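Altering a second-hand coat, part two

So, the coat! If you read the last post you'll know I bought a long wool one from the Prajapati shop on the corner, two sizes too big, because the colour was lovely and I have no self-control. It's a sort of dark plum. The label inside says Starar, which I'd never heard of, and neither had Hoi-yan Wei, who knows far more about coats than I do.

I'd planned to take in the side seams and leave it at that. Then I tried it on in front of a proper mirror and the shoulders were nearly down at my elbows (slight exaggeration, but only slight). Shoulders are the bit everyone warns you off. I unpicked one sleeve anyway, on the sofa, with the telly on, and found a great wodge of padding in there that must have been half the problem. Out it came. I put in a much thinner pad from my bits box and pinned the sleeve back about 2 cm further in, and it looked like a different coat – well, one side of it did.

The second sleeve took me three evenings. I'd put it in slightly twisted, so that my arm hung forwards as if I was about to shake someone's hand, and I had to take the whole thing out again. Francine Paquette said to mark the top of the sleeve head with a thread in a bright colour before unpicking anything, which would have been useful to hear a week earlier. I've got bright orange thread all over the place now.

The lining is still hanging loose at the cuffs. I want to shorten it by hand, as my machine chews anything slippery, and I've bought a new packet of fine needles for it. Buttons are undecided. The old ones are fine but a bit shiny for me, and there's a card of 5 matt brown ones in Pumville market that I keep going back to look at. I'd need a sixth for the collar, so maybe I'll put an odd one up there under the scarf.

Length next. It comes to mid-calf and I can't decide if that's elegant or if I look like I've borrowed it from a taller aunt. Hoi-yan says leave it, Francine says knee. I'm going to wear it pinned up round the house for a day or two and see. It needs to be done by November in any case, as my old jacket has lost its zip for good.
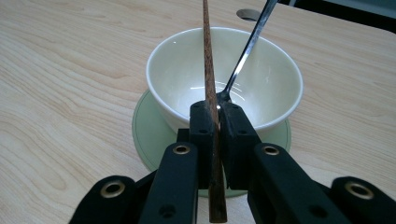 White bowl, green saucer, spoon and a chopstick.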